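Print this page | E-mail this page

Henemar Tote Wash Service: Frequently Asked Questions

What sizes of bin do you accept?
Any rigid plastic bin or tote up to 48 inches on the long side. Folding crates are accepted if the hinges lock open. Mesh pallets and bins with foam inserts glued in place are not accepted.

Is there a minimum order?
The minimum is 5 stacks per pickup. Smaller lots can be dropped off at the Grosen dock before 2 p.m. and are washed with the next run.

What happens in a standard wash?
Bins pass upside down through a pre-rinse, an alkaline wash, a hot rinse and an air knife. The line handles almost 4000 bins per shift. Labels printed on paper stock come off in the pre-rinse. Labels on film stock need the Draravell soak, ordered under code 1405. 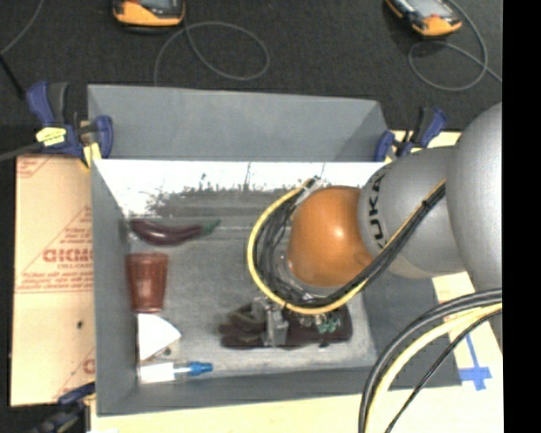
Do bins have to be empty?
Yes. Remove loose parts, liners, dividers and packing slips before stacking. Corners hold the most residue, and a large rectangular bin has four of them at floor level, so wipe or vacuum these first if the bin has carried oily parts. Liquid left in a bin is charged as a spill. Bins that have held paint, resin or anything with a hazard label must be declared on the order form, including bins that have since been rinsed.

Are the bins dry when they come back?
Standard bins are returned with light surface moisture under the rim. For electronics or paper goods, choose the dry option, which adds one day.

Can you keep our bins separate from other customers' bins?
Yes. Each order is run as a closed batch and wrapped under one tag. Mixed colors within an order are not sorted unless requested.

Which site handles my order?
Orders with a pickup address north of the river go to Vītola. All others go to Grosen. Vītola closes for line maintenance in March, and its orders move to Grosen during that time.

How do I report a cracked bin?
Keep the bin and its tag and send the tag number with your claim. Cracks noted on the intake sheet are excluded.

Print this page | E-mail this page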